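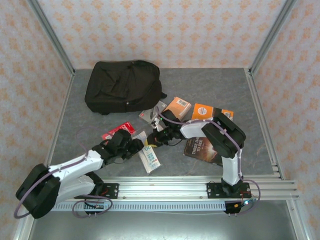

Bag packing, second go – July, after lunch

Backpack first, since everything else gets judged against it. It's the plain black one, flat on its back on the gray stone-look top, and the fabric is a little wrinkled. I want to write down what I think goes where before I forget, because last time I trusted my memory and we all know how that went!

Books go against the back panel. "Three Days to See" is the dark brown one and I keep stopping to look at the cover (nice warm picture on it, I should really read the thing). The orange box with the white label goes in after that, on its side. Then the small packets – the red one, and the white one with the blue printing and the 20 on it – into whatever gaps are left. Pen last, always. If it goes in early it slides to the bottom and you're fishing for it forever.

Put the kitchen scale from the Ivby shelf under a full load this morning: 451 g for the small stuff together, books left out. I'd guessed 300, so there goes my reputation. The Plurngate list says 499 is the most we want for loose items, so we're fine, with a bit to spare if anyone wants to add something.

Things to sort out:
– the strap on the side keeps catching on book corners, tuck it in before starting
– lay things out with a hand's width between them, they bunch up toward the middle otherwise
– 18 minutes for the whole morning round, too slow, mostly me dithering over the box
– ask Grornedex if the spare bag is the same size

Trying books upright next, spines down.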